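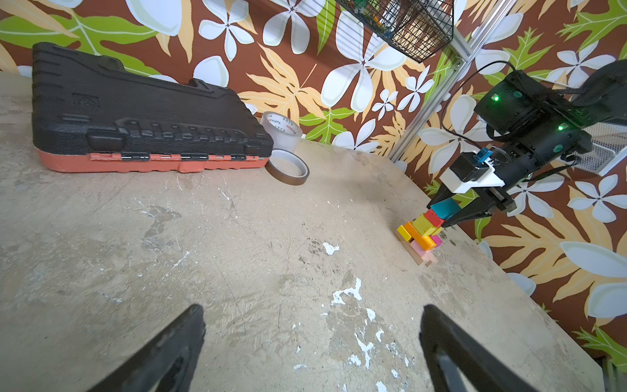
Maarja Pärn would like the repair evening to stay on Wednesdays, even if the new room is smaller. Changing the day, she told the meeting in Ukitville, would lose more people than changing the address.

Her remark came near the end of a long discussion on Tuesday night about the future of the town's tool library. The library must leave its rooms on Staswood Road in October, when the lease ends. The owner of the building, the Hettiarachchi company, wants to turn the ground floor into apartments and has already received the permit.

The tool library has lent drills, ladders, saws and garden equipment to residents for seven years. Members pay a small yearly fee and may keep most tools for four days. The repair evening, where people bring broken lamps, chairs and bicycles, was added later and is now the busiest part of the week.

Two places are being considered for the move. The first is the former Koma bakery on the market square, which has been closed since last winter. It has a large front window and a loading door on the side, but the heating does not work and the floor in the back room must be replaced. The second is a room behind the public swimming pool. It is dry and cheap, and the town could hand over the keys right away. It is also less than half the size of the present rooms.

Osian Rees, who keeps the list of loans, spoke for the bakery. He said that the long ladders and the two cement mixers would not fit behind the pool, and that they are the tools people ask for most in spring. "If we leave them out, we are a library with only the thin books," he said.

Menaka Fakir was more careful. The repair of the bakery floor would cost $3,000, according to the only offer received so far, and the heating is not included in this price. She proposed to use the pool room for one winter and to store the large equipment in a barn outside the town. Several members asked who would drive to the barn when somebody needs a ladder on a Saturday morning. This question was left open.

There was also a short dispute about the fee. A proposal to raise it for members who live outside Ukitville was withdrawn after it became clear that three of the people who teach at the repair evening come from the next village.

Prasanna Sikder of the town office said that the town cannot pay for the floor this year — the money for buildings is already given to the school roof. The office can, however, let the library use a truck for the moving days without charge.

The members will vote by letter, and the ballots must be returned to the Staswood Road desk before the end of August. Loans continue as usual until then. Anyone who has a tool at home past its return date is asked to bring it back before the move, and no late fee will be taken.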